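Ticket 341: Demo cell, open day prep and follow-up
Project: Skarkia
Site: Sturport, demo hall
Opened by: Damian Mösli
Assigned to: Meinrad Leitner
Priority: High
Status: Resolved, one item left open

Original report (Damian Mösli)

Box folding demo keeps stopping in the rehearsal for the open day. The arms go out to the cardboard, and then the right one holds position and the controller throws "target force not reached". Left arm carries on as if all is well. I get this maybe every second run. The Grabner people are coming with a school group in the afternoon and I would really love for them to see a whole box go together!

Steps I tried:
Restarted the controller. No change.
Swapped in a new blank from the same stack. No change.
Slowed both arms to 48 percent. Fewer stops, but they still come.
Checked the cables at both wrists by hand. Connectors are seated.

Comment (Meinrad Leitner, 9:20)

Thanks for the clear list, that saves me a lot of guessing. Slower being better makes me think of the grip and not the wiring. Can you post a shot of the cell with both arms out over the blank? And the force threshold from the Kornine settings page, please. It's under Grip, second tab.

Comment (Damian Mösli, 9:45)

Threshold is set to 5. I didn't touch it, so that must be from the last job. View of the cell: 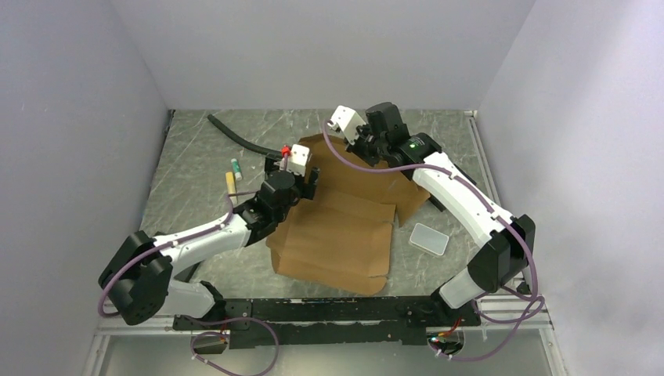 Both arms at the upper part of the cardboard, Skarkia demo cell.

Comment (Meinrad Leitner, 10:05)

Great, I can work with this. Two things.

First, the threshold. The last job was the stiff trays, and a value of 5 is fine for those. A folding blank gives way under the fingers, so the arm keeps waiting for a push back that never comes. Please go down to 3 and save it as a new profile so the tray job stays as it was.

Second, please tidy the purple cables near the bases before visitors arrive. I don't think they cause the stop, but I'd like more order down there when people are leaning in to look. Keep enough slack for the wrists to turn. Last winter I tied one too tight and spent half of December finding out why the wrist kept faulting.

After that, run ten cycles and write down any stop with the step number.

Comment (Damian Mösli, 11:30)

Profile saved as "open day blank". Ten cycles, one stop, at the closing step where the box is upright and gets squeezed from both sides. Everything before that step is smooth now, and wow, what a difference. I had two people from the office standing there with their coffee going cold.

Can I lower the threshold again just for that step, or does it apply to the whole run?

Comment (Meinrad Leitner, 11:50)

You can set it per step. Open the step, tick "own grip values", and it stops following the profile. Before you do, have a look through the wrist camera with the fingers closed on the box. I want to know where the tips meet the cardboard.

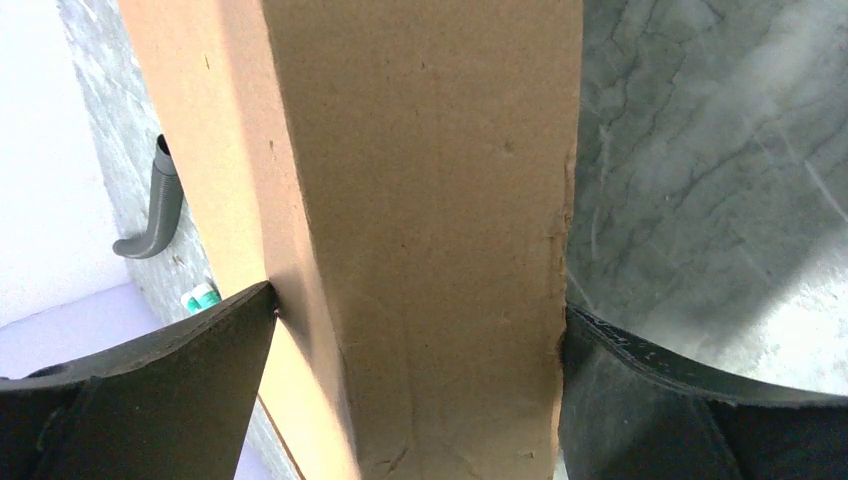

If the tips are low on the sides, the walls have less to lean on further up and you can get a bit of bowing when the arm lifts. Try 2 for this step, and teach the grip point a little higher. Also use fresh blanks for the visitors. A blank that has been through several rehearsals has soft creases and will never give you the same reading twice.

Comment (Damian Mösli, 12:40)

Done, both changes. Eight cycles with fresh blanks, zero stops. Leaving it alone now and getting lunch.

Comment (Damian Mösli, 16:55)

Report from the open day: it ran all afternoon! One stop, and that was me pressing pause so a girl from the school group could ask how the arm knows when to let go. Best question of the day. I showed her the force curve on the screen and then the whole group wanted to see it, so we did three more boxes with the curve up. The Grabner visitors asked if the cell can do a lid too. I said I'd ask you.

Comment (Meinrad Leitner, 17:20)

Lovely news. A lid is possible, but it needs its own ticket. Please open one and add the lid size.

Still open here: the tray job should warn when someone loads a different part with its profile active. I'll add that to the Kornine start page next week and close this ticket when it's in.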